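Wednesday, open day, Lovthorpe bench

Doors at 3, first group from Shiferaw in by ten past. Ita Hayes ran the talk, I kept the table going. Two hand-held grippers, one operator, a snack bag and the white plastic container on the foam board. We let visitors try after the second run. Most of them squeezed too hard at first and then got the feel of it.

Log says 452 episodes on this task before today. Did not count visitor attempts toward the 300 we owe Nollgate — they are in a separate folder, do not merge.

Notes for next time:
Left cable needs more slack. It pulled at the wrist whenever someone reached for the back of the board.
Five people at the table is the limit. With more, they lean on the rails.
The Dususside teacher asked if the bags could be opened as part of the task. Told her we have not tried it. Worth an afternoon.
Put the foam sheet back square before Thursday's session.

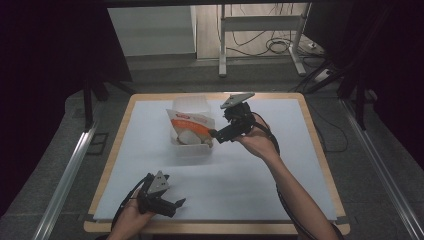 Bag task, right gripper at the bag, left one free.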